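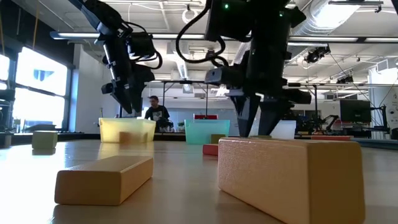
Section 4. Block Sorting Task — Table Set-Up and First Run

For Erkham club members running the sort task on the two-arm table. Read section 3 (power and e-stop) first. Syahrul Tambunan keeps this section up to date, tell him if something is wrong.

4.1 Before you power on

1. Sign the table log. Name, start time, which task.
2. Walk the cables. Both arms, wrist to base. Loops are fine, tight bends are not. Nothing hooked on a gripper.
3. Try the base plate bolts by hand. If one turns, stop and get the hex keys from the Wattimena drawer. Do not run on a loose base.
4. Clear the table. No phones, no cups, no tools. Blocks and bins only.
5. Everybody out of reach of both arms. Bags too.

CAUTION: The arms can drop when power is cut. Support the elbow with one hand before you hit the switch. Never grab the wrist.

4.2 Bins and blocks

6. Bins go in a row along the far edge. Yellow on the left, teal next to it. Third bin is clear and goes right of teal. Leave it off for the short version of the task.
7. Push the bins back until they touch the rail. A bin that sits forward gets hit by the fingers on the way down.
8. Tip the blocks out on the near half and spread them by hand. Don't line them up. Some flat, some on end, a few tilted.
9. Keep blocks off the outer edge. The arms can get there but the fingers come in at a bad angle and the block gets pushed on to the floor.

NOTE: Mixed sizes are OK. Very long blocks are for practice only, they don't fit the bins and don't count for score.

4.3 Starting a session

10. Power on, left arm first, then right. Wait for both to finish homing.
11. Open Trumon on the desk machine. Pick "sort_blocks" and your team name. Check the team name, it sticks from the last group.
12. Look at all camera views. If one is black, unplug it, plug it back in, restart Trumon. In that order.
13. Close and open each gripper 2 times. Listen for grinding.
14. Press Start. Left arm works the left side, right arm works the right. Crossing over is allowed but only one arm in the middle at a time.

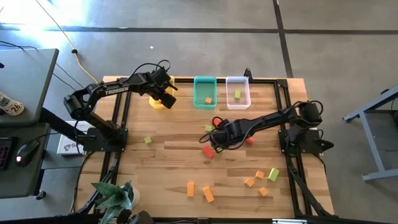

Fig. 4-2. Three-bin layout, both arms over the table.

15. One block per grasp. If you pick up two, put both down and go again.
16. Lower the block into the bin before letting go. Dropping from height makes them bounce out and we have to throw away teh episode.
17. Press Stop when the table is clear or when time runs out. Mark it Good or Bad right away — not at the end of the day, you won't remember.

CAUTION: Don't reach in to fix a block during an episode. Press Stop, wait for both arms to hold still, then reach.

4.4 Saving and counting

18. Good episodes upload to Wikitau by themselves. Bad ones stay on the desk machine till someone deletes them.
19. Total as of 14 November 2023 is 2,014 good episodes. 61 of those still have no team name. If they're yours, fix the label.
20. Target for the January meet is posted on the Wikitau front page. Check there, don't ask in chat.

4.5 If something goes wrong

Arm freezes — Stop, then Home. If Home is greyed out, restart Trumon, not the arm.
Gripper won't close all the way — look for wood splinters or tape between the fingers.
Arms too close together — hit e-stop, support the elbows, see section 3.
Episode won't upload — disk is probaly full. Clear out your own Bad folder first.

4.6 Shut down

21. Park both arms, power off right then left.
22. Blocks back in the tub. Bins stay on the table.
23. Sign out in the log and write down any faults, even small ones.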